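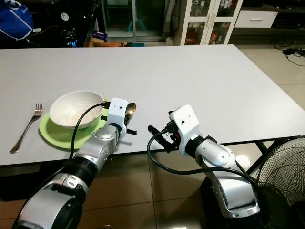 Skorkuvell Bench Pair
Two-arm tabletop kit, parts and assembly drawings

The Bench Pair is a two-arm manipulation kit for a home shop or shared workshop. It ships as parts and is assembled with hand tools. The arms mount side by side and work across the front edge of an ordinary table, so the table itself needs no drilling.

The reference task is setting and clearing one place: bowl, plate, fork, spoon. Flatware is the harder half of it. A spoon handle is thin, lies close to the surface and turns in the fingers if it is gripped away from its balance point. The finger geometry was settled on that problem.

What is in the kit
Two arms with silver link segments
Two gripper units, white housing, black fingers
Cable set for both arms
Base plates and clamps
Fastener bag, sorted by assembly step
Printed drawings, revision 3

Not included: power supply, computer, table. A 24 V supply is required. Supplies with a shared output for both arms are acceptable if each branch is fused.

Gripper
The housing is a printed part. Files are on the download page in two orientations, and the upright one gives a cleaner finger slot. Print at 100 percent infill around the screw bosses. Fingers are sold separately as wear parts. Do not sand the contact faces.

Cable routing
The gripper cable runs outside the arm. Leave a loop at the housing long enough for full wrist travel, then tie the cable along the arm. A loop that is too short pulls the connector at the end of travel. One that is too long drags across the table and will catch on a plate rim. Yaw Ackah's routing note (Drawing 7) gives a service loop of around 300 mm as a starting point. Trim the ties after the first full-range test.

Mounting
Clamp both bases to a rigid support in front of the table - do not share a support with anything that vibrates. Set the spacing so that the fingertips can meet in front of the operator's side of the table. Handovers between arms depend on this, and respacing means repeating the calibration.

Software
The arms run with the Nosis controller or any host that speaks the documented serial protocol. Calibration files are stored per arm. Label the arms left and right before the first power-up.

Support
Build questions go to Audrey-Anne Lemieux at the Sernmont shop. Replacement fingers and cable sets ship from the same address. The next batch of housings is due in May.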